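コスラ双腕課題（コスラそうわんかだい、Kosura）は、スイスのドイツ語圏で行われている生徒・学生向けのロボット操作競技、およびその競技に参加する学校クラブの活動の総称。台所まわりの日用品を2本のロボットアームで扱う。走行ロボットの競技とは別系統で、移動はしない。机に固定、または机の上から下げたアームだけで課題をこなす。略称は「コスラ」。参加者のあいだでは単に「机」とも呼ばれる。

目次
1 概要
2 沿革
3 競技規則
4 採点
5 エッガー組
6 機材
7 練習の方法
8 課題「さじ渡し」
9 評価と批判
10 関連項目

概要

1チームは生徒6人まで。指導者は人数に含まない。試技は1回8分、準備と片付けは別枠。課題は毎年3月に公表され、秋の本戦まで変更されない（ただし初回は途中で変更あり、後述）。
操作の方式は二つ。人間が手元の操作器で動かす「手動の部」と、記録した動作をもとに学習させたプログラムが動かす「自律の部」。両方に出るチームが多い。自律の部だけに出ることも可能だが、手動の記録を提出しなければならないので、結局は手動もやることになる。

沿革

もとは高等学校の選択授業の期末課題。物理教員のマインラート・エービッシャー（Meinrad Aebischer）が、産業用アームの見学のあとに「皿を1枚動かすだけの授業」として始めた。最初の年は腕が1本しかなく、皿はほとんどの班で落ちている。翌年から樹脂製の皿。
2本腕になったのは3年目。近隣の学校のマルリース・クスター（Marlies Kuster）がもう1台を持ち込み、合同授業のかたちになった。この時に名称が必要になり、会場の建物の旧称からコスラと付けられた。綴りは一時期Cosuraと混在していたが、現在はKosuraに統一。
第1回の対外競技は4校。課題の途中変更はこの時のもので、布巾をたたむ課題が難しすぎて本戦の前に取り下げられた。布巾はその後復活していない。
会場は当初の建物からアンヴィル（Anville）の旧製本所へ移転。床が平らで机が揺れにくいことが理由とされる。天井が低く、見学者は壁ぎわに立つ。

競技規則

主な規則は次のとおり。

・机の大きさと高さは主催側が指定。天板の素材は自由。
・使用できる物品は公表された一覧から選ぶ。色と配置は当日の抽選。
・試技中に人の手が机の上に入った場合、その回は終了。
・物品が机から落ちた場合、その物品に関する得点は無効。試技は続行できる。
・アームどうしの接触は減点なし。ただし3秒を超える押し合いは停止の対象。
・停止ボタン係を必ず1人置く。係は操作を兼ねられない。

停止ボタン係の規定は2年目に追加。それ以前は操作者が自分で止めていた。規則書の付録に物品の持ち方の例が載っているが、拘束力はない。従わないチームのほうが成績が良い年もあった。
抗議は試技の終了から13分以内に書面で。口頭の抗議は受け付けない（雑談として聞かれるのみ）。

採点

満点は200点。内訳は到達点、姿勢点、記録点に分かれる。到達点は物が指定の場所にあるかどうか。姿勢点は物の向き。たとえばカップなら口がどちらを向いているか、さじなら腹と背のどちらが上か。記録点は提出された作業日誌に対して付くもので、初期の規則にはなかった。
審査員は3人制。うち1人は他校の指導者が務める。採点のばらつきについては毎年議論があり、姿勢点の許容角度が細かく書き直されている。現行版では角度を測る道具として紙の型紙を使う。型紙は大会前に各校に配布、コピー可。
同点の場合は再試技を行わず、停止ボタンの使用回数が少ないほうが上位となる。この規定には反対が根強い。危ないと思っても押さなくなる、という指摘。

エッガー組

エッガー組（Gruppe Egger）は参加クラブの一つ。放課後クラブで、授業の単位にはならない。名前は活動場所の通りに由来し、人名ではない。
指導はアンドリ・ヴィス（Andri Wyss）。プログラムの面倒を見ているのは卒業生のババク・バフティアリ（Babak Bakhtiari）で、在学中は自律の部の担当だった。現在の部長はリーズル・エービッシャー（Liesl Aebischer）、創始者マインラートの姪にあたる。本人は入部まで競技のことを知らなかったとしている。
同組は手動の部で上位の常連。自律の部では長く下位だったが、記録の取り方を変えてから順位が上がった。変更の内容は「失敗した回も捨てずに残す」「一人の癖に寄らないよう操作者を交代する」の2点で、作業日誌に詳しい。日誌は手書き。途中から字が変わるのは係の交代による。
活動は16時から。終わりの時刻は決まっていないが、建物の施錠があるため延長はできない。

機材

アームの機種は指定なし。多くの学校は教育用の小型機を使う。指先の部品（グリッパー）は自作が認められており、各校で形が違う。エッガー組は黒い2本指のものを左右で使用。指先を柔らかい素材で覆う学校もあるが、柔らかすぎると細い柄が回ってしまう。
手首にカメラを付けることが認められている。自律の部ではほぼ全チームが手首カメラと固定カメラを併用。手首カメラの映像には自分の指が常に映るため、物との距離をつかみやすい。反面、持った物が視界をふさぐ。皿で特に問題になる。
制御ソフトはドリストフ（Dristov）が配布する学校向けのものが標準的。元は参加校の生徒が書いた小さなプログラムで、現在は有志が保守。版の違いで記録の形式が合わなくなることがあり、本戦では版をそろえるよう求められる。
照明は会場備え付け。持ち込み禁止。光沢のある天板は反射で認識が不安定になりやすく、それでも見た目で選ぶ学校が後を断たない。

練習の方法

学校によって異なるが、おおむね次の順で進む。まず片腕でつかむ、離す。次に両腕を同時に動かすが互いに関わらない作業。最後に受け渡し。
初心者がつまずくのは離すほう。つかむ動作は見ていて分かりやすく上達も早い。離す動作は、指を開いた瞬間に物が倒れる、指に引っかかって付いてくる、など失敗の種類が多い。クスターは指導用の覚書で、最初の月は離す練習だけでよいと書いている。実際にそうしている学校は少ない。
操作者の隣に「読み手」を置くクラブもある。読み手は物の向きと距離を声に出して伝える役で、画面は見ない。机だけ見る。

課題「さじ渡し」 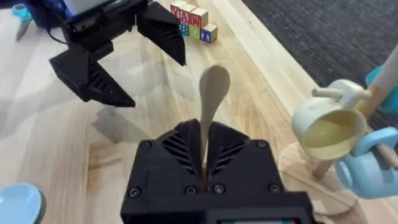

さじ渡しは両腕間の受け渡しを扱う課題で、コスラの課題のなかでは最も長く続いている。片方の腕が木のさじを立てて持ち、もう片方の腕が上から受け取って指定の位置に運ぶ。持ち手側の腕が柄の下のほうをはさみ、さじの頭を上に出しておくのが一般的な形で、受け手側は指を大きく開いて下向きに構える。頭の部分は丸く厚みが変わるため、どこをつかむかで成否が分かれる。受け手が柄を狙う流派と、頭の縁を狙う流派があり、エッガー組は柄。エッガー組の練習机ではカップを掛けた木のスタンドや文字入りの木の積み木も一緒に置かれ、さじ以外の物がある状態で受け渡しをやる。抽選で何が隣に来るか分からないため。傾きは少しなら減点されない。

採点上の難所は渡した後。両方の指がさじに触れている時間が長いと引っ張り合いになり、短いと落ちる。規則では重なりの時間に上限はないが、前述の押し合い3秒の規定が実質の上限として働く。自律の部ではここを固定の秒数で済ませるチームと、指の力の変化を見て離すチームがある。後者のほうが安定するという報告はあるものの、比較の条件がそろっておらず、はっきりしない。
派生課題として、受け渡した後にカップへ入れる「さじ立て」、左右を入れ替えて繰り返す「往復」。往復は審査に時間がかかり、本戦では隔年の実施。

評価と批判

参加校の教員からは、部品が少なく準備が短い点が評価されている。机と腕があればその日に始められる。一方、腕が2本要ることは小規模校には負担で、貸し出し制度の拡充を求める声がある。貸し出し機は現在2校で共有のかたち。返却時の指先の摩耗をめぐってもめた例あり。
課題が地味である、との批判は初期からある。見学者に何が難しいのか伝わらない。これに対し、本戦では手首カメラの映像を会場の画面に出すようになった。効果のほどは意見が分かれる。
もう一つの批判は記録点について。文章の得意な生徒がいるチームに有利だとして、配点を下げる案が出されたが見送り。ヴィスは存続派、クスターは縮小派とされる。図や表での提出は認めらている。

関連項目

・手動の部の歴代課題一覧
・ドリストフ（制御ソフト）
・旧製本所（アンヴィル）
・布巾課題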